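Support > Recording Standards > Household Tasks FAQ

Which tasks does this standard cover?
Sorting, stacking and putting away flat items, as recorded at the Costov and Vedby sites for manipulation training. Folding cloth is covered separately in the Arruda guide.

How long may one recording run?
30 minutes at most. Stop between items, never with an item in hand.

Are duplicate items allowed?
Yes. Two copies of the same issue count as separate items and each gets its own ID. Covers may be in any language -- the label file records the title as printed. 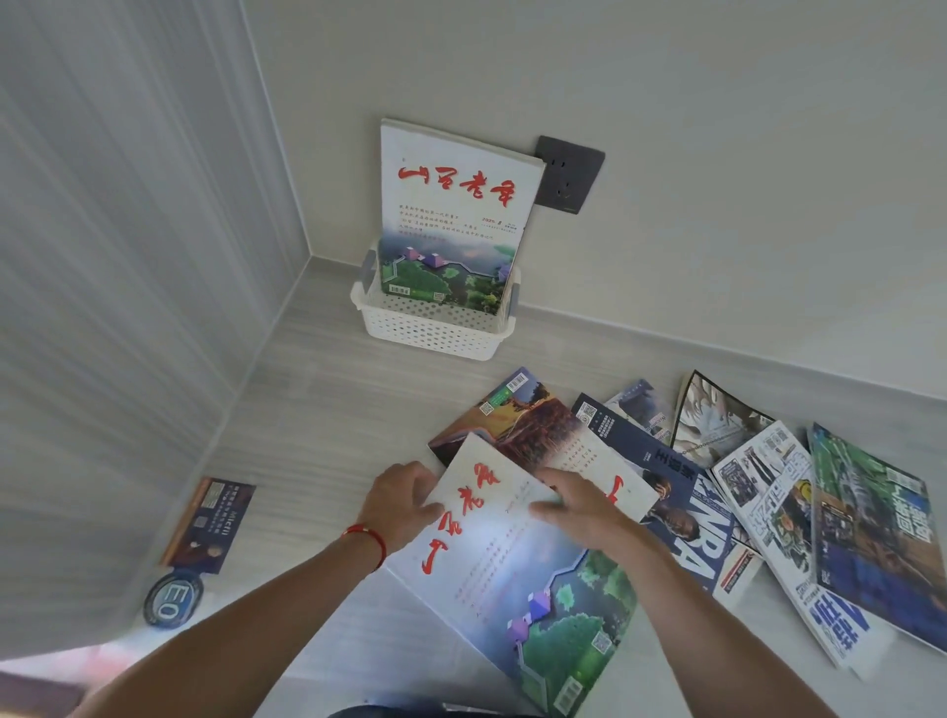

Magazine sorting: one copy upright in the basket, a second copy of the same title in hand.

Do bracelets and rings have to come off?
No. Log them in the wearer field and keep them the same for the whole session.

Must the items start in a neat pile?
No. Overlapping starts are accepted. Do not square up the pile before the first pick.

What about wall sockets near the work area?
Keep them clear of containers and cables. Do not plug in chargers during a take.

How many takes make a batch?
200. A site release is 3000 takes, and Wustotholm rejects partial batches.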